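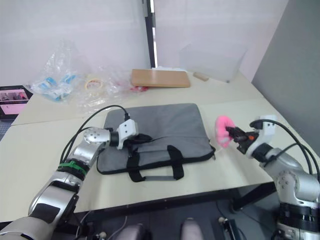
Urkska Dance School - Parents' Questions

When is tuition due?
By the end of the first week of each month. Fees cover the whole term, so months with a holiday cost the same as the others.

Can I pay for two children together?
Yes. Put both surnames in the payment reference. The second child gets a small discount, taken off at the start of term.

My child missed a class. Can they make it up?
They can join another class at the same level within four weeks. Email the office first - some classes at the Tejada Road studio are full. 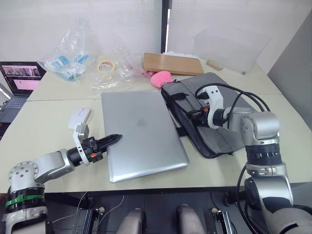
Laptop and grey bag on the table.

When do we order costumes?
Measuring is in October and orders go to Sarham straight after. We can't change a size once the order has gone in.

What should beginners wear?
Leotard, tights and soft ballet shoes, with hair tied back. Plain leggings are fine for the first two lessons.

May I watch?
Parents are welcome in the last class of each half term. At other times please wait downstairs.

How do we leave?
Give us a month's notice by email. Costume money can't be refunded after the order is placed.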